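Sorting spare server parts

Posted 12/05/2023

The spares shelf had reached the stage where finding a working part took longer than fitting it. Drives sat in one box with their caddies, processors in another, and a third held whatever had come out of machines since January. I set aside an afternoon and went through all of it.

Drives first. Every one stays in its caddy unless the caddy itself is damaged. Four small screws per drive adds up, and the screws are what get lost. Check that the latch closes flush and springs back when released; a latch that sticks will stop a drive from seating, and the fault looks like a dead disk. Two of mine stuck. I cleaned the hinge with a dry brush and tried them again in an empty bay before putting them back.

I write the test date and capacity on a paper label along the front edge — never over the vents. The 800 GB units go together, everything else by size. Anything with reallocated sectors goes to Geeta Kanaujia, who has the shredder contract.

Processors take more care. A bare chip in a drawer picks up dust on the contacts, and old thermal paste spreads to everything near it. Clean the heat spreader with isopropyl alcohol and a lint-free cloth, let it dry, and handle the chip by its edges only. For storage I use a rigid plastic holder with square slots. The slots should grip the sides lightly. If you have to push, the slot is too small.

The holder I settled on is the gray Tonley one. It stands at an angle, so the chips can be read without lifting them out, though the brackets took some adjusting. Sofia Stamatopoulos uses antistatic foam in a shallow tray instead and has had no trouble with it.

Memory is still in its box. I will sort it by rank and speed when the next batch of labels arrives.

Contact | Copyright Farodeck | Back to top

This site uses cookies to remember your settings. Accept | Decline

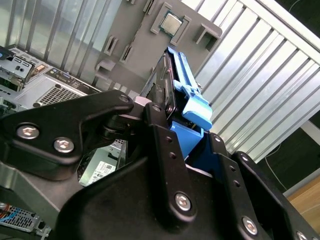 Drive in its blue caddy, CPU in the gray holder behind.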